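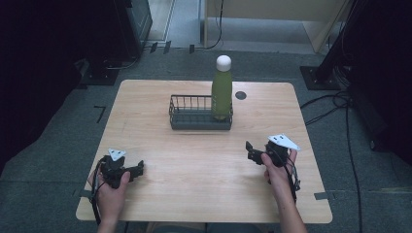
Trerken Building Residents' Association
Minutes of the meeting held 13 December 2019

Present: Bahman Ahmadpour (chair), Siamak Shojaei, Hafþór Brøndum, Hamidreza Golestani (minutes)
Apologies: Shahab Vahidi

1. Minutes of the last meeting
Approved with one correction. Item 5 said the members "welcomed" the new heating schedule. Mr. Brøndum did not welcome it and asked for "noted" instead. Changed.

2. Heating
Mr. Ahmadpour read out the letter from Tiltisar, the boiler contractor. The firm says the new schedule will save the building 4000 a year. Mr. Shojaei asked what that figure was based on. The letter does not say. He pointed out that Tiltisar promised savings when the pump was replaced too, and the bills went up the next winter. Mr. Ahmadpour said that winter was colder. Mr. Shojaei said every winter is colder when a contractor is explaining a bill.
Mr. Brøndum reported that the top floor is still cold in the mornings. Tiltisar has visited twice and found nothing wrong both times. He is keeping a thermometer in his hallway and will bring the readings.
Agreed: no further payment to Tiltisar for "tuning" until they show how they got to their figure. Mr. Ahmadpour to write.

3. Laundry room
The second dryer is working again. Mr. Golestani doubts it will last – the same part was replaced in the spring. The quote from Bastos for a new machine was looked at and put aside, as it leaves out delivery and removal of the old one. Mr. Shojaei to ask for a full price.
The proposal to raise the charge per load was not put to a vote. Mr. Vahidi had asked to speak on it and was not there.

4. Front door entry system
Fundow has offered a trial of a phone-based entry system, free for 40 days. Mr. Brøndum asked what happens on day 41. The brochure covers this in small print: the contract begins unless it is canceled in writing, with a setup fee of 200. Nearly all of the complaints about the present door are about the closer, which slams, and a new entry system would not fix that.
Mr. Ahmadpour still thinks the trial is worth having. The others do not. Declined, 3 to 1.
Mr. Golestani to get the closer adjusted.

5. Bike storage
Same position as last time. Tags have been put on the bikes that seem abandoned. One tag has been removed and the bike has not moved. Left until February.

6. Other business
Mr. Shojaei asked whether the hallway lights really need a survey before the bulbs are changed. It was felt that they do not. Bulbs to be bought.

Next meeting: February, date to be set once Mr. Vahidi has been asked.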